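Allell crossing: is the reopening deal worth getting excited about?
Forum index > World affairs > Peace talks and ceasefires

joelle_hijazi
Okay, I finally read the whole Brokden text last night, all 45 pages with the annexes, and I am so much more hopeful than I was a month ago! The Allell crossing opens to foot traffic in December, trucks follow once both sides sign off on the inspection lanes, and (this is the part I love) the town councils on each side get a seat at the monthly review. I can't think of another deal on this line where people who live next to the fence had a say in how it runs.

For anyone who hasn't followed it, the crossing has been shut for 8 years. If you live in Cimen and your sister lives in Bataineh, you go the long way, 350 kilometers by bus. You can see her roof from yours.

Has anyone else gotten through the annexes? I'd love to compare notes.

khalil_a
I have, and I like it less than you do. Annex C gives either army the right to close the gate "in case of a security incident" and there's no definition of an incident anywhere. One shot in the hills and we're back on the bus.

The local seat is nice. It has no vote.

Nabil Haddad
Khalil, that clause was in the last draft too, and in that one there was no time limit. Now a closure lapses after two days unless both sides renew it. Go look at C.4, it's easy to miss because it's tucked under the customs stuff. That's a huge change and I wish the coverage had picked it up!

khalil_a
Fine, C.4 is better than I gave it credit for. But lapses according to whom? If a colonel keeps the gate locked on day three, who opens it? The monitors can write a report. We have shelves of those.

joelle_hijazi
That's a fair hit. I read it as the guarantors stepping in, but I went back and it only says they "may be consulted."

Still, 2,000 people a day is the figure for the first phase. Even if it works half the time, think what it means for the market in Allell! My uncle used to sell seed there and he talks about it like other people talk about their wedding.

jasmina_m
Hi all, I mostly lurk here but this is close to what I do for a living, so here goes. I worked on a crossing agreement in another region (smaller, and a lot less tense) and the clause everybody fought over was exactly this one. What kept the gate open in practice was the phone line between the two duty officers. They talked every morning at 7, even when there was nothing to say. Some days they talked about soccer. When something did go wrong, they already knew each other's voices.

So look at Annex E, the liaison office. It's one page, and to me it's the best page in the document. Shared office, shared logbook, officers who stay in the post for a full year. I got a little giddy reading it.
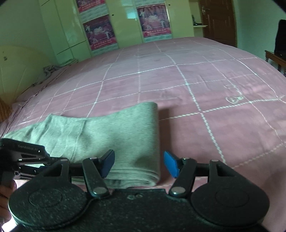

Blue fingertips and fabric, GenRobot.AI on the bracket.

The weak spot in E is money. The office is paid for through the first winter and then there's a line saying funding "will be discussed." I'd push hard on that before anything else, including the wording in C.

Anas Atallah
Great post, Jasmina, the year-long posting slipped right by me.

I'm going to disagree with my cousin (hi Khalil) on the vote thing. A vote for the councils would have killed it. Neither capital was going to let a mayor outvote a general, and the Cimen council said themselves at the public meeting that they'd take a seat now and argue later. I was in the room for that one and people were clapping!

khalil_a
Hi Anas. You were in the room in Cimen. In Bataineh they didn't hold a meeting at all, they read a summary over the radio. Half of my street thinks the crossing opens for trucks right away.

Anas Atallah
Okay, that's bad, and I didn't know it. Is there a translation of the text going around over there?

khalil_a
Somebody scanned it crooked and page 12 is missing.

joelle_hijazi
I have a clean copy of page 12! And I can type up C.4 and Annex E in plain language this week if someone on the Bataineh side can check my wording. I'm good with the legal parts, less good with how people there say things.

Nabil Haddad
Count me in for the customs section. Seeds and livestock are under separate rules, and that's going to trip people up. You can carry seed across in a bag from the first day, but animals need a vet stamp from both sides, and the vet station isn't built yet.

jasmina_m
Happy to look over E. Please put the complaint procedure in as well, it's at the very end and it's open to any resident. You don't need a lawyer or a council member to file.

khalil_a
I'll check the wording. I still think C is going to bite us, and I want that in the summary, in the first paragraph, so it doesn't get buried.

joelle_hijazi
First paragraph, promise. Sending you page 12 now.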